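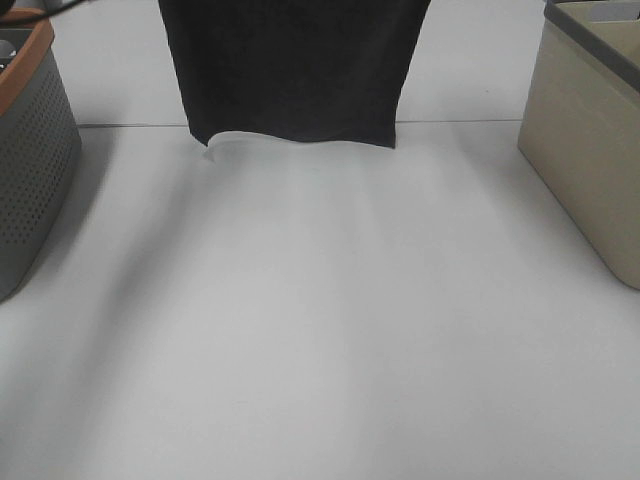

Gray cloth, white table, gray basket: the household's least glamorous department.

I own 30 dish towels. I know this because in January I took every one of them out of the drawer, the laundry, the car and the dog's bed, and laid them in a pile on the kitchen table. I had been under the impression that we were short.

The pile was the idea of Mojtaba Alipour, who runs a two-hour folding class above a dry cleaner and charges $30 for it, a dollar a towel in my case. I went because my sister gave me the class for my birthday. I have chosen to take it as a compliment.

Alipour spent most of his working life at the Dehghan, a hotel with 300 rooms and a linen closet you could park in. He has views. He believes that most people fold in the air, against the chest, chin pinned down on the hem like a violinist, and that this is why most closets look the way they do. He teaches on a table, a clear one. Mine at the time held the mail, a bicycle pump and half a jigsaw puzzle. 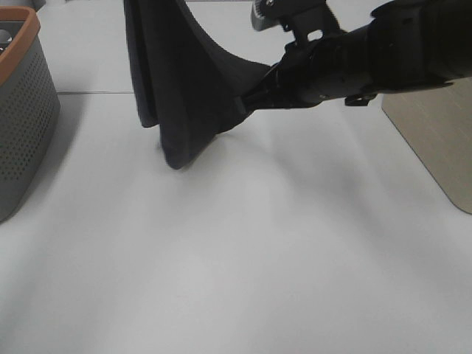
Dark towels are where his method gets strict. They hide their creases, they hide their lint, and you can fold one crooked and not find out until it's on the shelf next to a straight one. Alipour's answer is to take it by the corner and let it hang before doing anything else. A charcoal cloth held up like that drops into one long drooping fold, with the bottom almost brushing the tabletop, and you get a fair look at what you're dealing with. Then you lower it, find the second corner and pull the near edge toward you. He does this in a couple of seconds. I was still looking for the second corner when he had moved on to pillowcases.

The class had eleven handouts, by the way. One was a diagram of a washcloth.

After corners come containers, and here I was on firmer ground, having bought plenty. There is a whole industry waiting for anyone who has just folded something. The Skernimier catalog lists 829 items for putting other items in, and I have read it in bed. Virov makes a bin with a lid that locks so well I have not seen my good napkins for a year and a half.

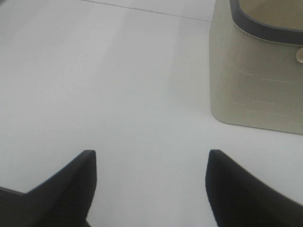

Alipour allows two. One is for what needs folding and the other is for what has been folded, and they should look different enough that a tired person can't mix them up. He likes one with holes in the sides for the first job and one with solid walls for the second. When I asked about a third bin, for things I wasn't sure about, he looked at me the way I imagine he used to look at guests who asked for more robes.

He is equally firm on labels (no) and on those plastic folding boards (also no, although he admits to owning a Fastetport that somebody left behind in class, and I noticed it wasn't dusty).
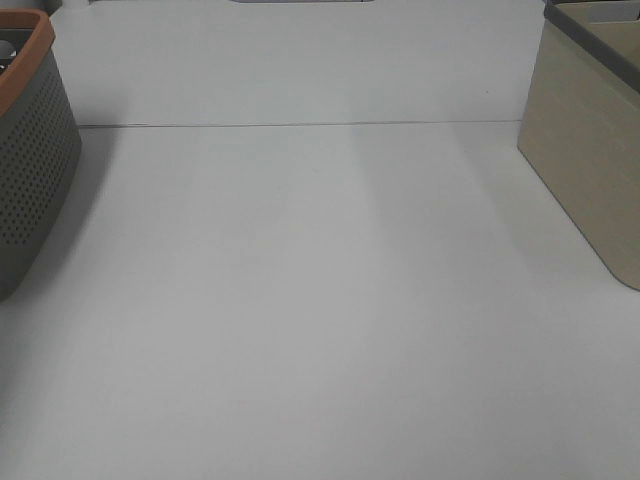

What surprised me was how much of the evening went to clearing the table afterward. Everything folded goes into its container before you pick up a cup of tea, and the surface gets a wipe. My instinct has always been to leave the finished stack out for a day or so, where the family can admire it. The family has never once admired it. They have put a pizza on it.

I went home and got the 30 down to 14, all of which now hang by the corner for a moment before I fold them. My husband asked whether I was showing them to someone. The rejects are in the car, in the Virov bin, with the lid locked.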